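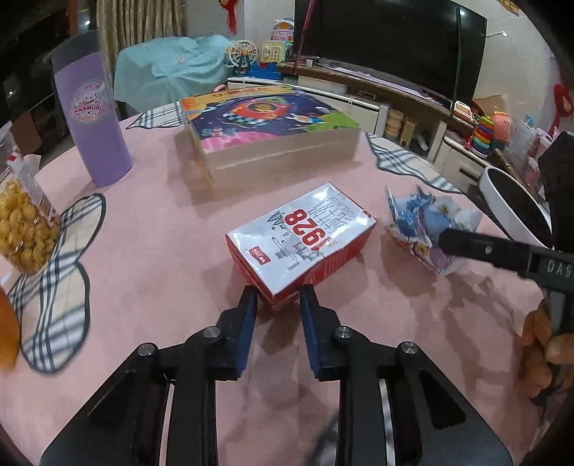 Llevo años defendiendo, con más paciencia que éxito, una idea bastante humilde: que a una pinza hay que cuidarla todos los días, y que ese cuidado merece un hueco en el horario como lo merece el café. En Trondine tenemos pinzas de mano, de las de dos dedos paralelos con almohadillas blandas, y les aseguro que casi todos los disgustos que nos han dado empezaron en un tornillo flojo o en una almohadilla sucia de azúcar.

Lo digo con cariño, porque yo también fui de los que solo miraban el software. Cuando un agarre salía torcido, revisábamos la calibración, los tiempos, los registros - todo menos la goma. Kanyarat Phromma, que vino de Thammasiri a echarnos una mano, pasó el pulgar por la almohadilla, cogió un paño húmedo y nos mandó a merendar. Aquella tarde aprendí más que en muchos manuales.

Desde entonces apuntamos los cierres en una libreta (sí, de papel, y bien orgulloso que estoy de ella). Cada 200 cierres limpiamos las almohadillas y repasamos los tornillos del varillaje, apretando lo justo, que un brazo demasiado prieto se mueve a disgusto y acaba cerrando de lado. Nuestro par más veterano pasó de más de 1251 cierres antes de pedir recambio; otro, al que tratamos peor, se quedó en 437.

También defiendo que se pruebe con cosas de casa. Una caja de aperitivos inclinada sobre un mantel, con sus cantos y su dibujo brillante, enseña mucho más sobre la alineación de los dedos que el cubo de calibración más perfecto. Si los dos dedos no llegan a la vez, la caja gira un poquito, y ahí se ve enseguida qué lado hay que ajustar.

Me dirán que todo esto roba tiempo, y algo roba, para qué negarlo. Pero a mí me gusta ese rato, con la pinza abierta sobre el paño y el destornillador pequeño en la mano, y me gustaría que quien entra nuevo en el taller empezara por ahí, antes de tocar una sola línea de código.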